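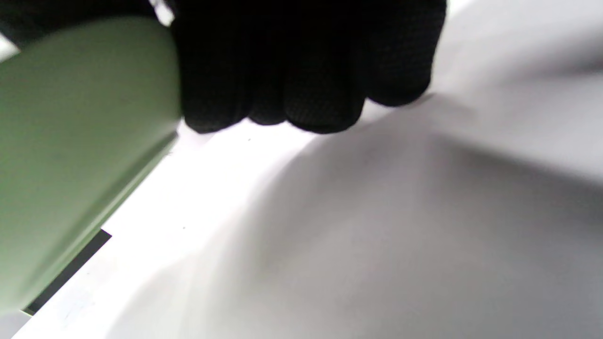 Rungnapa Inthanon
Responsable de compras y seguridad de equipos, taller de Lilport

Lista de inspección previa a la compra -- célula de manipulación, segunda ronda de presupuestos

Marcas: C = conforme, NC = no conforme, P = pendiente. Los comentarios son míos. Las quejas, a mi mesa, preferiblemente después del café.

1. Puesto de trabajo

1.1 Superficie de apoyo clara y despejada. C
Comentario: sobre blanco se ve hasta una mota, y motas hay. Limpiar antes de cada turno. Coste de la bayeta: asumible incluso para Gwendolyn.

1.2 Iluminación sin sombras fuertes en la zona de agarre. NC
Comentario: la luz entra por un lado y la mano deja media superficie en gris. Seron ofrece un sistema de visión que «se adapta a cualquier entorno». Antes de pagar por tanta capacidad de adaptación, pido precio de una segunda lámpara.

1.3 Toma eléctrica independiente para la célula. P
Comentario: hoy la comparte con la cafetera. Ya sé a cuál de las dos defendería la plantilla.

2. Manos y guantes

2.1 Guantes de punto, negros, de la talla correcta. C
Comentario: con el puño cerrado siguen ajustando bien en los dedos. Quedan 21 pares en el armario; no se compran más hasta decidir qué hará la célula y qué seguirá haciendo una persona.

2.2 Distancia entre dedos y pieza documentada para la evaluación de riesgos. P 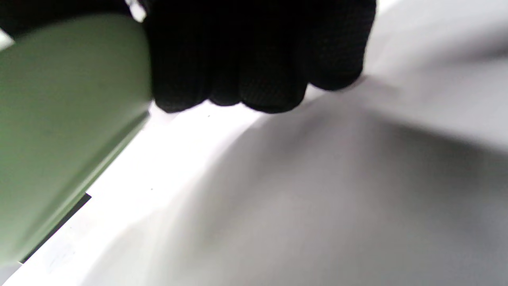 Comentario: la oferta de Warkoscombe da por hecho que nadie mete la mano ahí. En este taller la mano se mete, y conviene que el presupuesto lo sepa. He pedido que incluyan parada de emergencia al alcance del codo y límite de fuerza configurable. Contestaron que eso va en el paquete superior, cómo no.

3. Equipo ofertado

3.1 Garantía mínima de 29 meses por escrito. NC
Comentario: Delacroix la ofrece «de palabra y con total confianza». La confianza no cabe en el archivador.

3.2 Repuestos de dedos y almohadillas con precio cerrado. P
Comentario: 400 euros el juego, según Seron, sin decir cuánto dura. Pregunté. Me mandaron un vídeo con música.

3.3 Formación incluida para los dos turnos. C
Comentario: 13 horas en total. El turno de tarde pide que no sean todas a las siete de la mañana.

3.4 Manual en castellano. NC
Comentario: hay uno traducido en el que el botón de parada se llama «detención urgente del señor». Devuelto.

4. Presupuesto

4.1 Partida separada para vallado, instalación y puesta en marcha. NC
Comentario: en las tres ofertas aparece como «otros». Gwendolyn Ruiz-Ortega, de administración, no firma ningún «otros» y en esto le doy la razón -- en lo de la bayeta, no.

4.2 Margen para adaptar la pinza a piezas nuevas. P
Comentario: cambiamos de pieza más que de calendario.

Resultado: no apta para pedido. Se repite la inspección en octubre, con las ofertas corregidas y la segunda lámpara montada.

Firmado: R. Inthanon
Copia a: G. Ruiz-Ortega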